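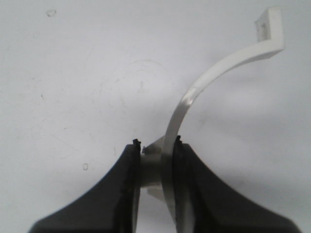 ## Liltex gripper kit: progress report, February

Prepared for Manríquez by the Flatville test cell.

**Work done.** The kit was fitted to the arm and run on curved white plastic parts. Parts are gripped at the thick hub, with the thin arc left free. Grip at the hub has been repeatable over 1,000 cycles. Gripping on the arc was dropped after 30 trials; the strip twisted as the fingers closed.

**Pad wear.** The pad material is ragged at the tips of both fingers. The finger bodies remain smooth. We are on the original pads and will keep them on until the count reaches the interval quoted in the kit manual.

**Wrist camera.** The bent tab at the far end of the arc stays in view with the part gripped at the hub. White parts on a pale surface give low contrast, and edge detection failed on 31 cycles. A darker mat is on order.

**Open items**

- Replacement pads, 2 sets, from Rallthorpe. No ship date yet.
- Closing force at the hub to be logged per cycle.
- Price for a second kit.

Spending is within the approved amount.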